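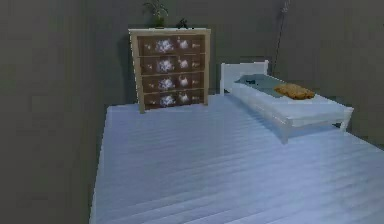 Chapter 6
Storage in the Home

Every household owns more than it uses on a given day. Winter coats sit idle in August, and a roasting dish may come out twice a year. The things not in use have to go somewhere, and where they go affects how much of a room is left for the people living in it. This chapter deals with furniture and built-in spaces made for keeping things. Kitchens were covered in Chapter 5 and are mentioned only in passing.

Storage is usually divided into two kinds. Fixed storage is part of the building: closets, wall cupboards, the space under a stair. Movable storage stands on the floor or hangs on the wall and leaves with the owner. A renter depends mostly on the second kind. A homeowner can choose, and the choice often comes down to cost and how long the family expects to stay.

The chest of drawers is the most common piece of movable storage in bedrooms. It descends from the plain lidded chest, which had one serious fault. Anything at the bottom could be reached only by lifting out whatever lay on top. Makers first added a single drawer under the box, then more, until the lid was gone. A tall chest takes up less floor than a low one of the same capacity, but its top drawers are hard for children to see into, and it should be fastened to the wall so that it can't tip.

Hannelore Mayrhofer studied how families in Clusedville used their bedrooms. She visited 25 homes and asked people to show her what they had put away and when they had last taken it out. In 18 of them, the drawer at waist height was opened daily and the bottom drawer less than once a month. Her advice was simple: store by frequency of use first and by type of item second. We return to her method in Section 6.3.

Depth matters as much as height. A shelf that is too deep hides things at the back, and people buy again what they already have. Kwok-wai Chow, who planned the apartments at Brodedthorpe, made his linen shelves shallow for this reason and used the space he saved to widen the hallway. His floor plans appear in Section 6.4.

After reading this chapter you should be able to:
Tell fixed storage from movable storage and give the main costs of each.
Measure a room and mark the clear space needed to open doors and drawers.
Sort a household's belongings by how often they are used.
Draw up a storage plan for one bedroom.

Key terms: fixed storage, movable storage, carcass, clearance, frequency of use

6.1 Measuring the Room

Begin with the walls. Record the length of each one, then the position of every door, window, outlet and heating vent. Note which way each door swings.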